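How to Freshen Up a Light-Colored Sofa (Without Losing Your Afternoon)

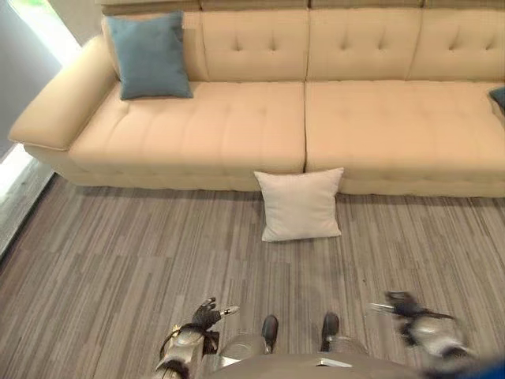

A long beige sofa with channel stitching on the seats, button tufting on the back, and a blue-gray pillow for color.

I have lived with pale sofas for most of my grown-up life, in spite of two dogs, a husband who eats toast wherever he happens to be sitting, and a mother-in-law who thought I was out of my mind. I love them all the same! A light sofa makes a room feel bigger and calmer, and keeping one nice is mostly a matter of a little attention now and then. I usually set aside the hour after lunch for it, put the radio on, and work my way from the top down.

What you'll need

A vacuum with a soft brush attachment and a narrow crevice tool
A dry, soft paintbrush (a one-inch one is lovely for this)
Two or three white cotton cloths
A bowl of lukewarm water with a few drops of mild dish soap
A dry towel

Before you start, find the care tag and see what the maker says about water. My friend Ilse Timmermans skipped that step on her old Jedwood loveseat and ended up with a ring the size of a dinner plate, so please do look. If you can't find a tag, or you aren't sure whether you've got fabric or something leather-like, try your soapy cloth on a hidden spot low down at the back and let it dry all the way.

Step 1. Clear it off

Take off the throw pillows and any blankets, and give the pillows a good shake outdoors. If your seat cushions lift out, stand them on end somewhere clean. Mine are fixed in place, which means I spend a good while fishing in the gaps with my fingers. Go gently, there may be a pen down there.

Step 2. Brush the buttons and seams

Tufted backs are beautiful and they do hold dust. Run the dry paintbrush around each button and down the deep seams between the sections, holding the vacuum hose just underneath with your other hand. It feels fussy for the first row and then you get into a rhythm — I find it very soothing.

Step 3. Vacuum the seats along the lines

With channel stitching, always follow the direction of the ridges. Going across them only pushes crumbs from one groove into the next. Use the soft brush first, then the crevice tool along the seam where the two seat cushions meet, and finish with the front edge where it rolls over.

Step 4. Wipe the arms

Arms get the most hands, elbows and sleepy heads, so they darken before anything else does. Wring your cloth out until it hardly feels damp, and wipe in long, light strokes over the whole arm, even if you only see one smudge. Follow with a second cloth dampened in plain water, then pat with the towel. Don't scrub, and keep an eye out for dye if you've been sitting there in new jeans.

Step 5. Mind the base

A sofa that sits right on the floor with no legs showing will pick up scuffs and carpet fluff along the bottom. Kneel down and run the brush attachment along the whole length, right where the upholstery meets the carpet.

Step 6. Put the pillows back

Wait until everything is fully dry, especially with dark or strongly colored covers. I like something in the slate blue or deep teal family against beige, one toward each end, leaned back at a bit of an angle so they look as though somebody might come and sit down. Swap them from side to side every month or so and they'll wear more evenly.

If you have a tip for getting ballpoint off a pale seat cushion, do leave it in the comments. Mekdes Degefa wrote in last August with a good one for candle wax, and I've used it twice already.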